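Uditz Closes Brakside Component Days With 947 Registered Visits

Last updated: Saturday, March 16, 2019

Search this site Enter keyword Go

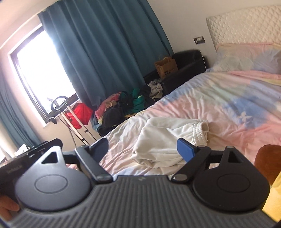 Stand activity

Uditz has closed its stand at the Brakside Component Days, the regional trade fair for fasteners, washers, small pressed parts and assembly hardware. The stand logged 947 registered visits over the three days of the fair. Visits were recorded by badge scan at the counter, and repeat scans of the same badge on one day were removed before the total was drawn up.

The fair as a whole admitted 2286 visitors, against 2274 at the previous edition. The organizer changed the hall layout this year and moved surface treatment suppliers next to the fastener section. Uditz reports that a large share of the questions at its stand concerned coatings, mainly zinc flake finishes and the friction values that go with them.

Product lines shown

The company presented its Trekdale range of self-locking nuts in sizes M4 to M16. The range now includes a flanged version with a serrated bearing face, offered in property classes 8 and 10. Torque and clamp load curves for the flanged version were available on paper at the counter and will be added to the online catalog in its next revision.

Also on display was the Tamihana inventory system, a bin-and-label setup for production lines. Each bin carries a coded label that is read when the bin is emptied, and a refill order is placed at the end of the shift. The catalog behind the system lists 1877 stock items. Customers with their own part numbers can load them as a second field – the Uditz number stays in place for ordering.

Meetings and follow-up

Majdi Nimri, technical sales manager at Uditz, held the scheduled meetings with distributors on the first and second days. The third day was kept open for walk-in visitors.

"Most distributors asked about lead times on the larger flanged sizes," said Nimri. "M12 and below ship from stock. M14 and M16 are made to order at present, and we will confirm dates in each quotation."

Sample requests taken at the stand are being processed in the order received. Requests that state the joint material, thread size and required coating will go out first. Where the coating was left open, the technical desk will contact the visitor before shipping. Samples are supplied in bags of ten with a lot number, and test certificates are issued on request.

Companies that asked for a trial of the Tamihana system will receive a short form covering line length, number of bins and present reorder method. A trial covers one line and runs for eight weeks. Labels and a reader are included – racking is quoted separately.

Uditz has reserved a stand of the same size for the next edition of the fair. The stand number will be posted on the events page when the floor plan is released.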